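Accordion file won't stay shut after sorting newspaper clippings
Posted in Paper & Filing by Nayara Leite, 19 Apr 2019

I keep newspaper clippings in a plastic accordion file, the kind with a snap on the front flap. The flap has taken a curve and springs back when I let go. Roughly 100 clippings are in it, mostly business pages. Do I flatten the plastic or replace the file?
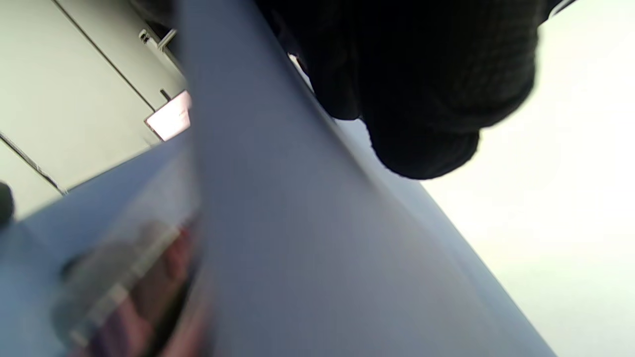 Close view, pale sheet with a slight bend.

Gleice Moura
Check the load first. A fanned gusset pushes the flap outward, and the snap then carries all of the tension. Take everything out, close the file empty and leave it under a flat board for 29 hours. If it closes flat when empty, the plastic is fine and the file is overfilled. Keep one colored divider in while you refill so the pleats stay in order. Fold full pages once, with the fold at the bottom.
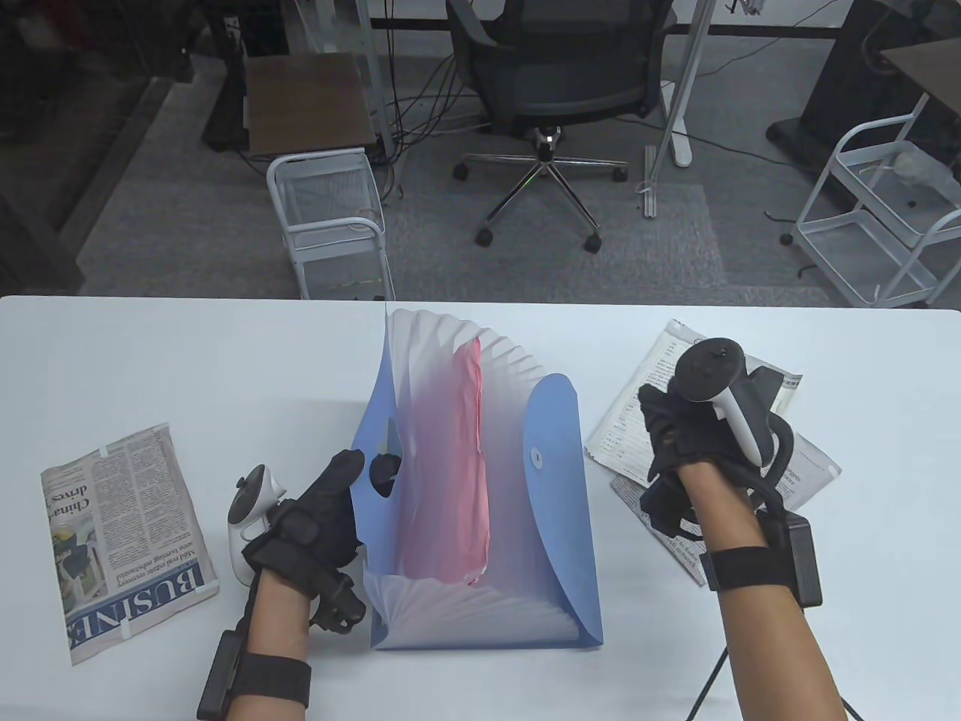 Osvaldo Figueiredo disagrees about the board: weight on the pleats sets new creases, and the flap is the only part that needs pressing. He lays the flap alone over a table edge with a book on it – 5 days, no heat.

Alcides Meireles
Just buy another one. Mine is a Plirkov and it closes.

Gleice Moura
Pressing only the flap is fine too. Do not use a hair dryer. Thin plastic ripples and the snap will no longer line up. When closing, press directly on the snap – pushing on the middle of the flap bends it again.

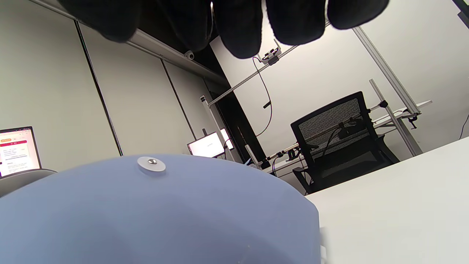
Related in Paper & Filing
Storing newsprint flat
Replacing a snap on a plastic folder
Labels that peel off cleanly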